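4.3 Mirroring packages to a private repository

Brilo can keep a local copy of every package a site depends on. The mirror runs under the Nunda account created in section 4.2.

1. Stop the queue worker.
2. Open the Frade configuration file and set mirror.enabled to true.
3. Set mirror.port to 3207.
4. Run the sync command – the first run takes some 62 minutes on a full index.

Note: Versions published before May are not copied unless mirror.history is set.

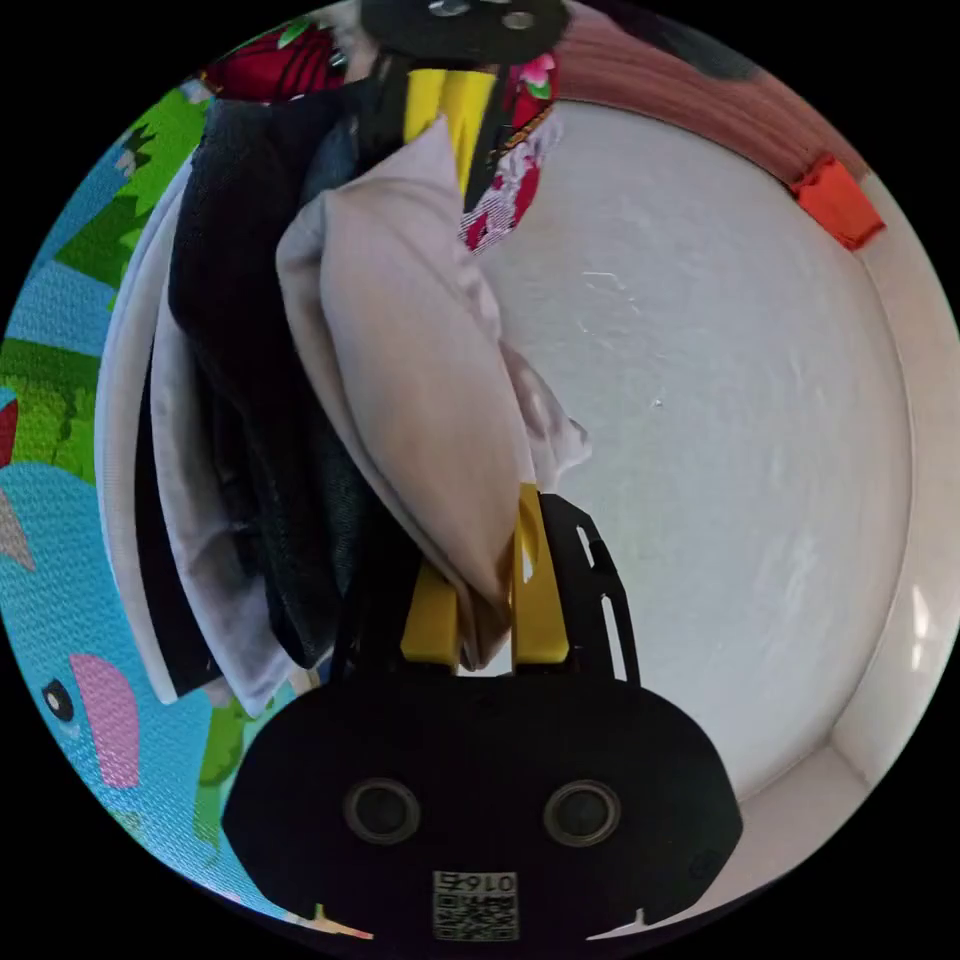 Gripper holding folded cloth

5. Compare the lock file with the mirror index. Both must list the same number of packages.
6. Restart the queue worker.

Caution: Do not edit the lock file by hand. A changed hash blocks all later updates until the index is rebuilt.

If the sync stops with error 77, the signing key has expired. Issue a new key in Enell and repeat step 4. Finished downloads are kept. 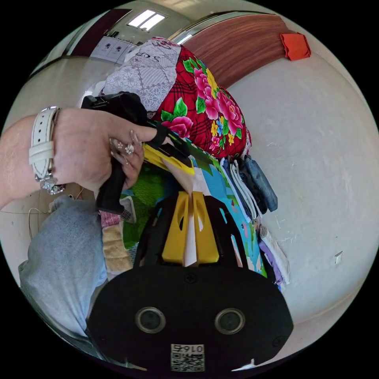 Nhi Hồ: Step 4 gave me error 77 with a key that was still valid. The server clock was nine minutes off. After I corrected the time and ran the sync again, it finished. Could the clock check go before step 1?

Reply, June 2022: Added to the checklist in section 4.1. The error text is unchanged in this release.

To remove the mirror, set mirror.enabled to false and delete the index folder – package files stay on disk.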